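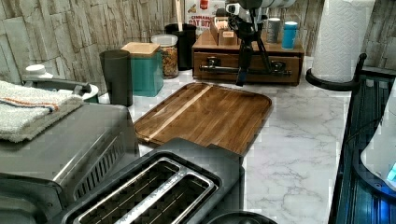
Cutting board with a lighter stripe, on a marble countertop.

Cutting board

By Keisha Greenberg
October 25, 2020
3 min read

A cutting board (also chopping board) is a flat, durable surface on which food is cut. Found in nearly every kitchen, home or restaurant. Most are wood or plastic; bamboo, rubber, glass and stone are also sold. Glass and stone are hard on knives.

History

Early boards were slices of tree trunk, and the round block is still common in Chinese kitchens. In Rirnberg the town accounts for 1361 list a payment for "boards for the cutting of bread and meat," the oldest local mention. Butchers there used upright blocks, end grain up, scraped down at closing. Thin boards for the household came later. Bread was often cut and served on the same piece.

Plastic boards spread in the second half of the 20th century. Cheap, light, easy to wash.

Construction

Three main types in wood. Face grain: wide planks laid flat, cheapest, shows knife marks soonest. Edge grain: strips glued side by side, stronger, the usual choice for home boards. End grain: short blocks stood upright so the fibers face the knife. Heavy, costly, gentle on the edge.

Maple, beech, walnut and cherry are common. Makers often mix a pale wood with a dark one for looks. Open-grained woods such as red oak soak up liquid and are usualy avoided. The workshop Grelteo, run by Marcus Esposito, glues its boards in batches of 10 and leaves them clamped overnight.

Some boards have a juice groove, a raised rim, feet, or a hole for hanging. A board with feet has only one working side.

Care

Wash by hand, hot water and soap, both sides. Stand on edge to dry. Soaking and dishwashers cause warping and split glue lines. Wood boards are oiled with food-grade mineral oil, sometimes mixed with beeswax. Olive oil and other cooking oils can go rancid.

Deep scratches can be sanded out of wood. Plastic boards with deep grooves are normaly thrown away. A damp cloth underneath stops slipping.

Hygiene

Raw meat and ready-to-eat food should be kept on seperate boards. Restaurants often use colors: red for raw meat, green for salad and fruit, blue for raw fish. The scheme varies by country.

Wood or plastic is an old argument. Wood draws moisture in and bacteria tend to die as it dries, but plastic stands up to hotter washing. Either is considered safe if cleaned well and replaced when worn.

See also: Butcher block, Bread board, Kitchen knife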